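Gustar Hand-Held Gripper: Set-Up Guide

5. First grasp practice

Before you start, charge the handle and fit both fingers (section 4). Keep the firmware at 3891 or later.

1. Put the handle on a flat table and press the power key for two seconds.
2. Wait until the lamp is steady. Do not touch the fingers during this time.
3. Squeeze the trigger fully, then release it slowly. The fingers must open and close without noise.
4. Open the Nundik app and choose "New practice".
5. Bring the open fingers over the object and stop for one second before you close them.

Note: The opening between the fingers is 70 mm. Do not lift objects heavier than 700 g.

Caution: Keep hair, sleeves and loose cords away from the fingers.

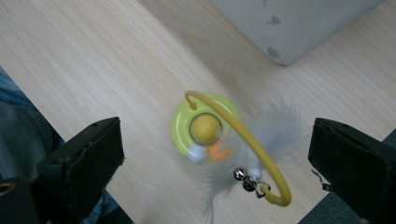

Objects with soft or hanging parts need a slower approach than blocks or cups. Close the fingers on the part that keeps its shape, and leave the soft parts free. On the cat toy this is the round green base; the feathers and the bells on the yellow wire can swing, so wait until they are still before you close the fingers.

6. If the object slips, open the fingers fully and repeat from step 5.
7. Press "Save" after each grasp.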